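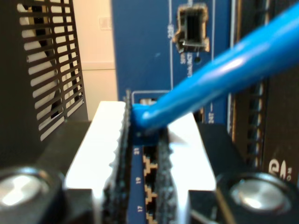

# Flundine bench rack kit (small)

Updated June 16, 2019. Replaces the May page, old one had the wrong cable lengths, ignore it.

Small open-frame rack with a switch and a server chassis in it. For patching practice, cable checks, trying stuff out before it goes in a real closet. Sits on a table. Goes out as one unit, please don't pull the gear out of the rails.

**Item no.** 61
**Deposit:** $95, back when everything is back
**Loan:** 2 weeks, one renewal if there's no waiting list
**Pickup:** Courtois building, equipment window

## What you get

- Black open-frame rack, square-hole rails
- Blue Netgear switch, top position
- Black Dell chassis, underneath
- Blue Ethernet patch cable, RJ45 both ends
- Power cords, in the zip bag
- Cage nuts, a handful. Count not guaranteed
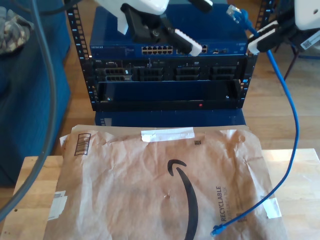
Cable is long enough to reach off the rack and across a normal table. Handy. Also means it ends up on the floor, so coil it when your done. Loose coil, no tight wraps, no zip ties.

## Patching

Main bank of ports is in the middle of the switch, two rows. Use those. The SFP slot is for SFP modules only. An RJ45 plug doesn't go in there, and we have already replaced one cage.

Line the plug up before you push. Straight in, hold it by the plug end, not the cord. Should click. No click, pull it and look at the tab. Tabs on the blue cable are the first thing to go. If one snaps, tell us, we re-crimp them for free. Don't tape it.

Check the link light on your port after. Nothing lit:

1. other end plugged in?
2. switch on?
3. try a different port
4. try a diferent cable
5. write the port down and bring it to the window

## Table and space

Needs a flat surface, wood is fine, rubber mat is better. Leave some 60 cm clear in front so you can get both hands to the ports. Keep paper and mailers off the top of the switch, they block the air. Don't lean on the rails, the frame is light and will walk across the table.
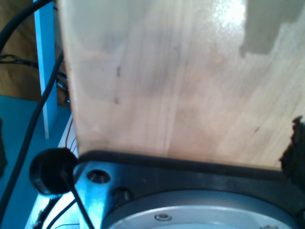 Two people to carry it if the chassis is in. Lift from the base, never by the switch. Stairs at Courtois are steep, use the elevator by the loading door.

## Power

Chassis goes on first, then the switch. Give it a few minutes to come up. Shut down properly at the end, no yanking cords. Fans are loud at start, quiet down after.

## Goes with

- Plosesell crimp set (ask for the one with the new blades)
- Cable tester, Clurnudel, battery not included
- Spare patch cables, mixed lengths, sold not loaned

Crimp set is popular, reserve early. Tester we have more of.
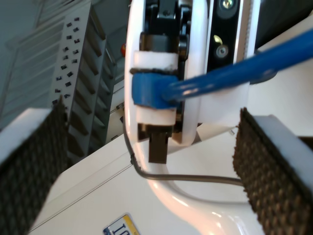 **Clurnudel Equipment Loans, Network Bench Team**

Returns: same window, any open hour. Bring the zip bag. Most common missing thing is the short power cord, check behind your desk before you come.

Kit gets looked over while you wait. Ports, plug tabs, rail screws, labels. Scratches are fine. Bent cage or dead port comes out of the deposit, prices posted at the window.

Reservations by the form at the window or by phone. No holds over the weekend. Larger Flundine kit is still out for repair, no date yet.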